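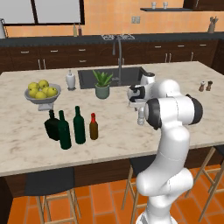

Trultik Grip 3 rugby boots -- a season and a bit in

Nov 7, 2021

I play hooker for a very average club side, so I'm hard on boots. My last pair (Welaus, which I loved) split along the toe in August, right in the middle of preseason, and the shop had stopped carrying them. The guy there talked me into the Trultik Grip 3 and I've worn them for 17 matches and practices now, which feels like enough to have an opinion.

First thing, they run narrow. I have feet like paddles and went up half a size, and I still had a blister on each heel for the first couple of weeks. After that the leather gave a bit and we've been friends ever since. The ankle padding is lovely!

Grip in the scrum is where these earn their money. Eight studs, good long ones, and on our swampy home field I can finally get a proper shove on without my feet sliding out behind me. On hard ground they're less fun -- you feel every stud through the sole, and by the last 20 minutes I'm running like I've got gravel in my socks.

The laces are way too long. I wrap them under the boot and tape them, but I shouldn't have to.

Cleaning is easy enough, just a stiff brush and some newspaper stuffed inside overnight. The white stripe went gray after one game and has stayed gray.

I also tried a teammate's Hemmins for a practice. Lighter, much nicer for running around in, but I felt wobbly as soon as we packed down. If you play on the wing, get those. Props and hookers with normal-width feet, go for the Trultiks. I'd buy them again, with shorter laces.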